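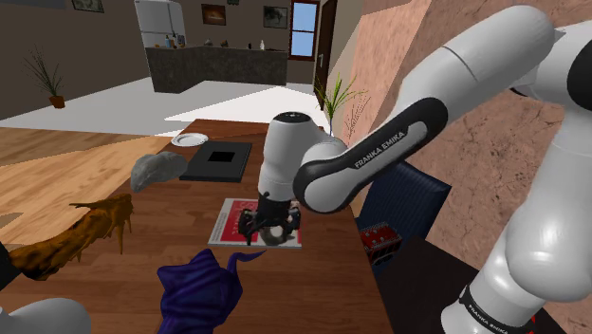 Magazine on the dining table

Paper subs, worth renewing?
Posted by gizella_k, January

Sarkutau Gardener has gone up to $80 a year. Anyone keeping theirs?

dvass: Cancelled mine. The library gets it and the colour pages are mostly ads now.

lilla.magyar: Disagree, the planting calendar pays for itself. I've kept 37 issues.

dvass: Same calendar every year, Lilla.

gizella_k: Might share one with my neighbour then.

Contact the moderators | © Kovham Forums | Back to top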